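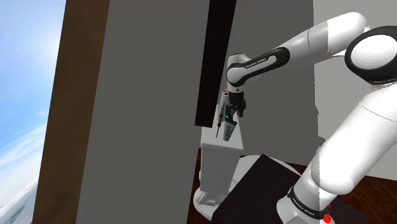 Why Does Bread Have Holes in It?

Pick up a slice of bread and look at it closely, before somebody puts jam on it. It is full of holes. You paid for a loaf, and a good deal of what you took home was air. Bakers have been getting away with this for thousands of years.

To find out where the holes come from, you have to meet the tiny creatures that make them. Sorry in advance if you were about to have lunch.

Meet the yeast

Yeast is alive. It is a kind of fungus, so it is a cousin of the mushroom, but each yeast is a single cell and much too small to see without a microscope. In a packet from the store it looks like pale brown sand and does about as much as sand does. It is dried out and waiting.

Give it warm water and something to eat, and it wakes up. What it likes to eat is sugar. Flour doesn't taste sweet, but it is mostly starch, and starch is a lot of sugars hooked together in long chains. Once flour gets wet, helpers called enzymes start snipping the chains into pieces small enough for yeast to eat.

Yeast has no table manners whatsoever. As it eats, it gives off a gas called carbon dioxide, the same gas that makes the bubbles in soda. So yes, the holes in your sandwich come from a fungus burping. Your grandparents probably know this already and decided not to bring it up.

Why the gas doesn't just leave

If you blow bubbles into a glass of water, they rise to the top and pop. Bread dough is different. It is stretchy, and that is thanks to gluten.

Gluten forms when two proteins in wheat flour get wet and join up. When a baker kneads the dough, which means pushing, folding and generally bullying it, the gluten lines up into a springy net. The gas from the yeast gets caught in the net and blows up little pockets, like a crowd of very small balloons. The dough swells. Bakers call this rising, and they leave the room while it happens, as there is nothing duller to watch except maybe paint.

Rice flour and corn flour have no gluten. That's why people who bake without wheat often add something else to hold the bubbles in.

Into the oven

At first the heat makes the yeast work faster than ever. The gas already inside the pockets spreads out as it warms, and some of the water turns to steam and pushes too. The loaf gets a last quick growth spurt, known as oven spring.

Then it gets too hot and the yeast dies. This is sad, though the yeast did have a very big dinner first. The walls of the pockets turn firm, the gas drifts away, and ordinary air moves in. Those are your holes.

Big holes, small holes

Wet dough stretches easily, so it tends to make big, wild holes, the sort that let butter drip onto your knee. Stiffer dough makes small, even ones. Sandwich bread is made that way on purpose.

Some breads skip yeast altogether. Soda bread gets its bubbles from baking soda mixed with something sour, like buttermilk. Many crackers and tortillas hardly rise at all and seem perfectly happy.

Try it yourself

You need a small empty plastic bottle, a balloon, 2 teaspoons of dry yeast, 3 teaspoons of sugar and some warm water. Ask a grown-up to check that the water is warm like a bath and not hot, or you will cook your yeast before it has done anything.

Put the yeast and sugar in the bottle. Add enough water to fill the bottom of it, and swirl. Stretch the balloon over the top and leave the bottle somewhere warm. Go and do something else for an hour.

When you come back, the balloon should be standing up. Take it off outdoors if you can. The smell is a bit like bread and a bit like old socks.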